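right. toy clear-out thread, as the loft has officially run out of floor. grab a brew

the plan was two bags. TWO. one for keeping, one for the Haddad sale at the end of the road. we are currently on 10 bags and I can't see the landing

rules so far: if it rattles and shouldn't, bin. if it's got batteries in from before we moved to Trusum, batteries out first, outside, gloves on. learnt that one in February, never got the smell off the tray

board games done. 173 jigsaw pieces in a carrier bag with no box. no idea what the picture is. going to somebody braver than me

the big Kuketberg crate is for soft toys and it's meant to SHUT. lid's been sat on top at an angle for a year like a hat

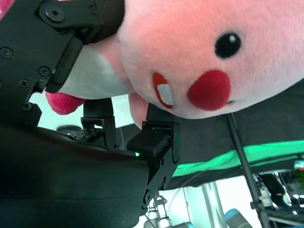
soft toys are the worst job by miles. everything else you can be quick with, this lot you end up looking at one by one and then you're done for. was being dead ruthless til I got to the pink one. little open mouth outlined in red, shiny black eye, red felt circle on its face. how are you meant to put that in a bag. keep pile

keep pile now bigger than the go pile. this isn't how it's suposed to work

washing notes for anyone doing the same: pillowcase, knot the top, cold wash, slow spin. anything fuzzy stays out of the dryer, it goes to felt. ask me about the rabbit. don't ask me about the rabbit

dry them flat on a towel and turn them when you remember. I forgot. 72 hours for one elephant

felt bits like noses and that, dab with a damp cloth, don't rub. if a corner's lifting do a couple of stitches now, glue goes crusty

somebody asked about storage, it's the Floltlow hanging nets, the long ones. got 2. hooks are rubbish, swap them for proper cup hooks or the whole thing comes down at night and frightens the life out of you

update, crate shuts!! if you kneel on it

sale tables go out at 10 so bags need to be in teh car tonight. still got dressing up to do. there's a cape in there with jam on

right, kettle then capes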